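Gerardo Mercado
9 August 2018

OK, a few people asked what I do all day now that I'm on the Grelach project, so here goes. Long thread, get a coffee.

1/ Short version: we collect examples for a learning system. Somebody holds a gripper in their hand, does an ordinary chore with it, and the whole thing gets recorded. Then they do it again. And again! The system is supposed to pick up how to do the chore from watching all of those tries.

2/ No robot arm needed for this part, which surprises my family every time. My mom keeps asking to see the robot. Mom, for now the robot is me.

3/ We're at 3,410 good examples since I joined. "Good" is carrying a lot of weight in that sentence. A good one has a clean start, a clean finish, and tracking that held up all the way through (the tracking is the part that ruins your afternoon).

4/ How the tracking works, as explained to me by someone much smarter on my first morning: there's a black-and-white square on top of the gripper, and the cameras use it to work out where the tool is and which way it's tilted. Cover the square with your sleeve and you've just vanished as far as the computer is concerned.

5/ So you learn to move in a slightly silly way. Elbows out, wrist quiet, marker up. I caught myself pouring cereal like that last week.

6/ A block is 60 tries of the same task, then you switch. I used to beg for longer blocks because switching is annoying, you have to reset the table and rename everything. Then we tried blocks of 100 and my last twenty were garbage. I was basically asleep with my eyes open. Back to 60 we went.
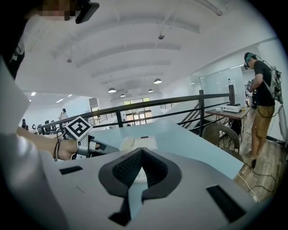 7/ The other thing that took me forever to get used to is going slow. My instinct was to be quick and smooth, like I was showing off. But if you rush the grab, there are hardly any moments in the recording where the fingers are closing, and closing is the bit the system most needs to see. Slow down right before contact, then go back to normal speed. I have this on a sticky note.

8/ Also, mess up on purpose sometimes! Not wildly. You come in a little too far left, notice, fix it, carry on. Those are gold. If every single try is perfect, the system has never seen what to do when it's slightly off, and it will be slightly off all the time.

9/ We had a big argument over that one. The Drusten folks (they do the training side) wanted every wobble tossed out. Our side wanted to keep them. We ended up keeping them with a tag, so anyone who hates wobbles can filter them out later. Everybody grumbled, so probably a fair deal.

10/ Things I now have strong opinions about: cable length, shiny bowls, people who name a file "test_final_new". If that last one is you, I know where you sit.

11/ Someone in the replies asked if the room needs to look like a lab. Nope, we'd rather it didn't. The first batch from Prerthorpe was all shot against the same bare wall, and from what I hear the model got very good at that wall. Move the same cup to a different table and it had no clue. So now we move around a lot, change the lighting, change who's doing the task, swap left hand for right.

12/ Left hand is rough, by the way. I'm 2 blocks into left-handed folding and I look like I'm wearing oven mitts.

13/ Headgear question, since I got it three times: yes, it gets warm, and yes, it flattens your hair. You stop noticing the weight after a while. What you don't stop noticing is that you have to point your whole head at whatever you're doing. No sneaky side glances at the clock.

14/ Checking is its own job. At the end of a session we play everything back at high speed and mark the bad ones. Dropped object, lost tracking, started before the beep (me, constantly). I thought I'd hate it but it's kind of soothing, and you spot your own habits fast. I do a weird little pause before I let go of anything. Every time! No idea where that came from.

15/ What's next: the Aquino set in September, which is all two-handed stuff. Opening lids, passing things from one hand to the other, that sort of thing. Twice the grippers, twice the markers to keep in view. I've been practicing on jam jars at home with kitchen tongs and my wife has asked me to stop.

16/ OK, that's my break over. If you want to know more about the tagging, ask below and I'll answer tonight. Back to the folding.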